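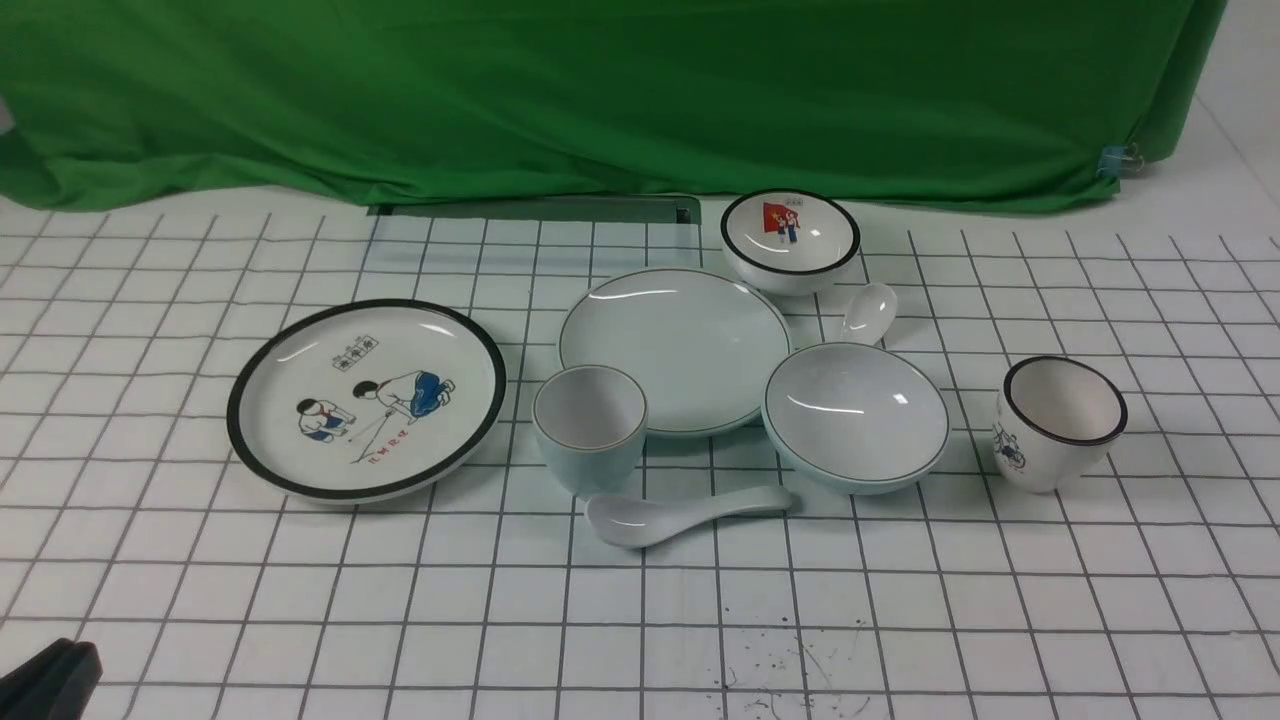 Cups, bowls, plates and spoons on the grid table at the Pondex workshop.

How do you look after a robot that stacks dishes?

Pondex is a robot arm. It lives on a workbench at Skiten, and its job is to practice picking up dishes and putting them in neat piles. It has a gripper, which works a bit like your finger and thumb. Like a bicycle, it needs regular care.

The morning check

Before Pondex moves at all, a technician looks over the table. A sheet with lines on it covers the top. The squares help people put each cup and plate in its starting place. If the sheet has slipped, it gets pulled straight again.

Next comes the cloth at the back. A plain green background makes it easier for the cameras to tell what is a dish and what isn't. Clips hold the cloth up, and they get a quick tug to see if they are tight.

Then the technician wipes the gripper. Dust makes fingertips slippery — try picking up a glass with flour on your hands! The soft pads wear out too, and at Skiten they are changed after every 500 lifts.

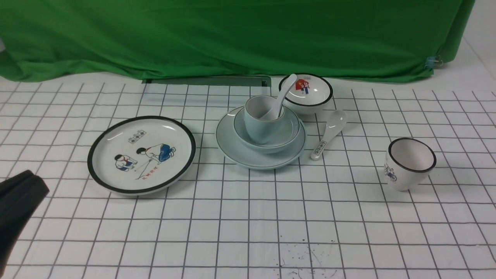 Stacking is harder than it sounds. A bowl has to go down in the middle of a saucer, and a cup has to fit inside the bowl without knocking the sides. If the arm is off by even the width of a pencil line, the pile may tip.

That is why Pondex is calibrated. To calibrate a machine means to check that it knows where things really are. The arm is told to touch certain points on the table, and a computer called Fekero compares where it went with where it should have gone. The whole test takes almost 60 seconds.

When something breaks

Last August the gripper began to close too slowly. The technician switched off the power, opened the cover and found a worn belt. The new belt was fitted by lunchtime, and Pondex did 134 practice lifts with a plastic cup before it was allowed near the china again.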